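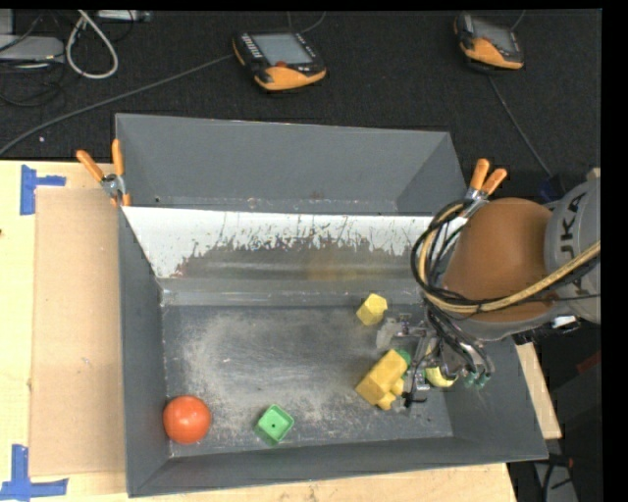
Gray metal bin, sloped back panel. Finish is worn off along the bottom half.

Hi all,

Thanks Huiling for the long answer, and for digging out your notes. I've left the useful part of your message at the bottom so people don't have to go hunting through the archive for it.

So, the bin. The part I'm fussing over is the sloped panel at the back. The top of it is still bright white, and then there's a ragged line and everything under that is down to shiny gray-brown metal, with scratches running up and down and little chips all along the border. The floor is scuffed too, pale dusty marks mostly on the left and through the middle, but I can live with a scuffed floor! It's the chips I don't love. Toys get thrown at that slope all day long (it's the perfect angle for it, the ball rolls straight back to you) and I keep picturing flecks of white in somebody's mouth.

To your question about rust: one small reddish-brown mark, low on the tall back wall, near the middle. I can cover it with a fingertip. There's a tiny dark hole in the same wall toward the left end, which I'm guessing was for a screw or a rivet once upon a time. I don't plan to fill it unless somebody tells me I should.

I did get the test kit you mentioned. The first swab I did on the white part and I'm pretty sure I botched it, I didn't rub long enough and then the phone rang. I'll do the next one properly before I touch anything with sandpaper. Until then the bin stays up on the table in my back room and the toddler group is using the big Hourani basket, which they hate, because nothing rolls in it.

Now the toys. What's in there at the moment is just the stuff that lives at the bottom, the odds and ends. The red-orange ball is fine, still glossy, wipes clean in a second. The yellow pieces are fine too. The green cube is my problem child. The top has a raised rim with a square set down inside it and a little hole in the middle, and crud collects in that corner where the rim meets the square. I've tried a cotton swab, I've tried a toothpick, and I've tried soaking it in dish soap overnight, which did help some. I'm not keen on soaking it again with that hole there, I have no idea how far down it goes or what's growing in it. Does anybody have a trick? An old soft toothbrush was the next thing on my list.

On the repaint, here's where I've landed so far, please shoot holes in it:

Sand only the slope, 100 grit to knock back that ragged edge, then something finer. Leave the floor and the side walls alone, they're smooth enough. Then Skisto primer and two coats of the Trirkura enamel in white. The hardware store quoted me $243 for a shop to strip and powder coat the whole thing, and for that money I could buy a new bin and a decent lunch. Somebody off list suggested skipping paint altogether and taking the whole slope down to bare metal, and I'm tempted, but wouldn't it just rust? We're pretty humid here through October.

One more thing for Huiling. You said to mask the little ledge at the foot of the panel. Do you mean mask it and leave it gray, or mask it and come back and do it separately? It's narrow, and I don't trust my hand with a brush in there.

Thanks again everybody, you've been so patient with me and my bin.

Patty

Huiling Hao wrote:
> I did one very like yours for our church nursery. Don't start
> sanding until you know what the old coating is. Get a test kit
> and do it twice, in two different spots.
>
> If it comes up clean, mask off the ledge at the bottom and feather
> the edge of the old paint until you can't feel it with a fingernail.
> I waited 7 days after the last coat before any toys went back in
> and I would wait longer if I did it over. The Koris spray I used
> stayed tacky in the corners.
>
> Is there any rust? How much, and where? That would change what I'd
> tell you about primer.
>
> Huiling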